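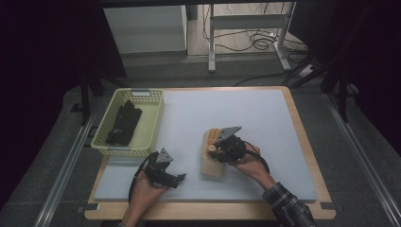 5 min read · 14 replies

Forums > Gear and Kits > Handheld grippers

Kedden two-hand kit, is it worth it over building your own?

foamcore_fan
Original poster
So I finally went for the Kedden kit, the one with a gripper for each hand, and I've had it since February. Someone in the Forkau thread asked for impressions, and mine got way too long for a reply over there, so here we go!

Short version: I like it a lot and I wish it cost less. I paid 1076 with shipping, which made me wince. Setup took me one evening (most of that was me reading the wrong page of the manual). I've been doing simple stuff with it, basically pick a thing up, put it on a wood block or in a basket, do it again. The orange ridged thing that looks like a corn cob has become my standard test because it's a pain to hold square. If the fingers close a little crooked you feel it right away.

What I don't love is the cables. One out of each gripper, and they're stiffer than I want. When I reach across myself the left one pushes back on my wrist. After 20 minutes I notice it, after an hour I'm grumpy.

Anybody running the Kilden set? Is the wrist feel any better?

tinsnips
Kilden owner. Wrist feel is better, yes, but the fingers are mushier, so pick your poison. I went back to my homemade pair for anything small.

And sorry, but 1076 for two squeeze handles is nuts. I printed mine. They're ugly and they work.

foamcore_fan
Ha, I knew you'd show up. How long did yours take you though? All in, with the reprints?

tinsnips
We don't talk about the reprints.

marlow_b
I'm with the OP on this one. I did the homemade thing and the left and right never matched. One always closed a hair sooner, and I spent more evenings shimming than picking stuff up. Paying somebody to make two that act the same is fine by me.

Can you post the fingers up close? The product page only has those glossy renders and I want to know how the pads sit.

foamcore_fan
Sure, one sec.
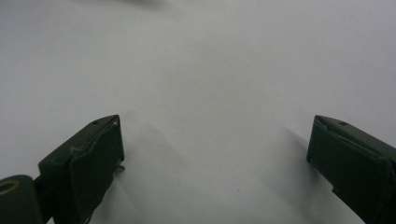
Fingers open over the bare board. Scuffs and all.

foamcore_fan
Pads are flat, and there's a small hole in the top of each finger. You can see where the finish is wearing on the left one. Doesn't bother me, but if you're the type who wants things to stay pretty, be warned.

marlow_b
Oh that's helpful, thank you. Is there something sticking out along the edge of the left pad? Looks like a bit of tape or a rough spot.

foamcore_fan
Good eye. Going to have a proper look at it tonight with a flashlight. Might be tape, might be the pad itself.

tinsnips
If it's the pad coming up, that's exactly my point about the price.

quietgear
Not sure I'd hang the whole kit on one little nub. Pads are wear parts on everything I've owned. What I'd want to know is how fast they'll send spares. I ordered mine through Van Acker and the replacement pads took 14 days, with zero updates in between. The grippers I have no complaints about. The waiting, plenty.

foamcore_fan
Ugh, okay, I'm ordering a spare set now then.

tinsnips
I can print a pad in an afternoon, just saying.

marlow_b
Out of what, though? The ones I printed slid right off anything smooth. I ended up gluing rubber on them, and then the rubber peeled.

tinsnips
Flexible filament, slow, and rough them up with sandpaper after. I'll dig out the file if you want it.

marlow_b
Yes please. I'm still leaning toward the Kedden, but I'll try it on my old pair first.

quietgear
OP, for the cables, try a loose strap halfway up your forearm. Leave a fat loop at the wrist. It took most of the push out of mine.

foamcore_fan
Trying that tomorrow morning, will report back!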